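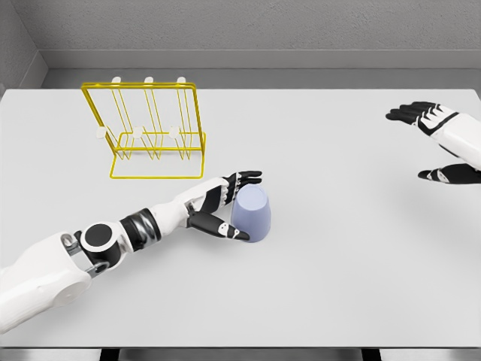 Yellow wire rack on a white tabletop.

Clatby License Records Review: progress report to the Bruleo Fund
Prepared by Saron Woldegiorgis, project lead

This report covers work from March through June. The grant pays for a review of how liquor licenses were issued in Clatby over the past decade, and whether the files show that the written rules were followed.

We asked the county for 3377 pages of license records. The clerk's office released the first 1000 pages in April and the rest in May, after we appealed the redaction of applicants' business addresses. The appeal was decided in our favor without a hearing.

The records cover 21 licenses. Files for 14 of them are complete. The other seven lack either the inspection form or the signed approval letter. We have written to the licensing office about each one and have replies on three. In those three, the missing forms were found in a storage room and copied to us.

One file needs more work. The license for the Fukico Hotel was approved before the public notice period ended. The office says a deputy director had authority to shorten the period. We have asked for the order that gave him that authority and have not received it. We draw no conclusion about the hotel or the official at this stage.

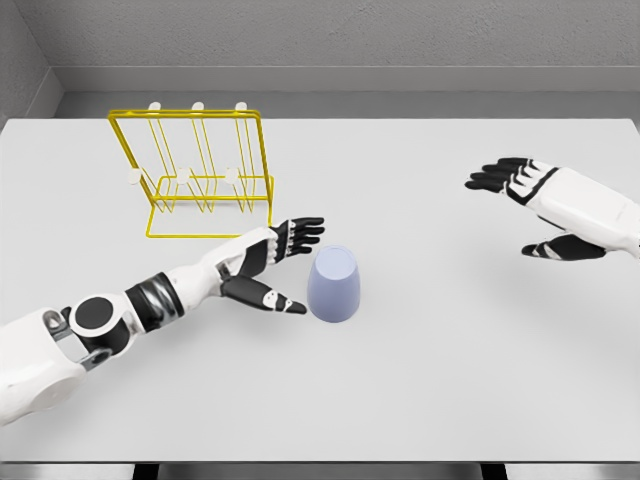

Will the missing files delay the final report?
The final report is still due in September, and any file we can't get by the end of August will be listed in it as incomplete.

Spending is within budget. Copying fees came in lower than planned when the county agreed to send scans. Legal costs were higher due to the appeal, and we moved money from the travel line to cover them. The total grant amount is unchanged.

Hứa Legal Services has finished checking our summary of the licensing rules and sent back two corrections. Both have been made.

Next steps are to interview the former inspectors who agreed to speak with us, finish the file summaries, and send a draft to the licensing office for comment in August. The office will have two weeks to respond.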